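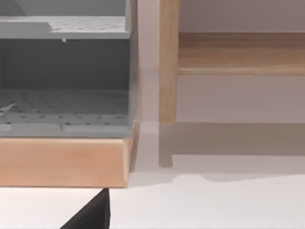 In Defense of the Second-Best Recipe

My mother-in-law kept her recipes in a coffee can, and for the first ten years of my marriage I thought this was the silliest thing I had ever seen. You had to tip the whole can out on the counter to find anything. Half the cards were folded into little squares, and the ones at the bottom had taken on the smell of the can, so that even the lemon bars seemed to have been written down by someone drinking a cup of dark roast (which she probably was).

I have the can now. It came to me in August along with a cake stand and a box of good napkins, and I've been going through it in the evenings when the house gets quiet. I want to say something about what's in there, and about why I think we have gone a bit wrong with recipes, all of us, me very much included.

What's in there is mostly food that is pretty good. I mean that kindly! She lived her whole adult life in Amaldale, where there was one grocery store with a produce aisle you could cross in a few steps, and she cooked from what it had. There is a chicken and rice card that calls for a can of soup. There is a bean salad. There is a cake that she made for every birthday in the family, and I have tasted better cakes, and so have you, and I would trade any of them for that one.

Compare that with how I cook, or how I did until lately. If I want to make a pot of chili I go looking for the best chili. I read one page and then another, and the second one tells me the first one was doing it wrong, and a third says to toast the spices separately and to use a kind of dried pepper I'd have to send away for. One night last winter I scrolled through 264 comments under a recipe for biscuits, most of them from people who had changed the flour and wanted to complain about it. It was past nine before I remembered I was supposed to be feeding people. We had toast.

I don't blame the people who write these things. A lot of them are wonderful cooks and I've learned plenty from them, including how to hold an onion, which I had been doing badly since college. But I do think that always hunting for the best version of a dish keeps you from ever having your own version. You make the best chili once, and it's very nice, and then by the next time there's a newer best one. Your children never get to be sick of anything. I was sick of my mother's meatloaf by the age of twelve and I could cry thinking about it now.

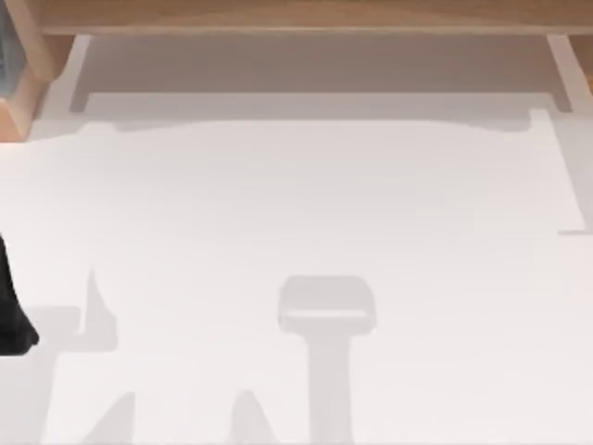
A friend of ours, Tatsuya Kubo, grew up in Chiba and moved over here for work, and we got to talking about this over dinner. He told me his grandmother's miso soup was too salty. Everyone in the family knew it was too salty, and they would say so, and she would make it the same way the next morning. When he makes it for himself he makes it properly, with less miso, and he says it's a much better soup. Then he told me that when he's had a hard week he puts in the extra spoonful. I've thought about that spoonful quite a lot.

There is a skill in it, too, and I don't want to make this all about feelings. When you cook the same dish 66 times you start to know it the way you know your own stairs in the dark. You can tell by the sound when the onions are ready for the next thing. You know that the recipe says 3 eggs and that 2 will do if that's what is in the carton. You can have a conversation while you make it, or help with a spelling list, or stand there and worry about something that needs worrying about. With a new recipe I can't so much as answer the phone.

Now, my husband has read a draft of this and says I'm being unfair to curiosity, and he may be right. He is the one who likes to try things. I wouldn't want to go back to a time when garlic was considered daring in some kitchens (it was in ours), and I would be very sorry to give up the noodles I learned to make a couple of years ago from a library book. All I'm asking for is that most nights be ordinary ones. Pick a few dishes that your household likes well enough. Write them down by hand, with your own shortcuts in them, even the embarrassing ones. Make them until you don't need the card, and then keep the card anyway.

I've started my own, finally. So far I have the chili, which is a mix of several people's best ones plus a mistake with the cocoa powder that we decided to keep, and a potato thing that has no name. My daughter has asked me to put in the pancakes. I told her they're just the ones off the back of the box, and she said she knew that, and to write it down the way I do it. So I did, including the part where the first one always goes to whoever is standing closest.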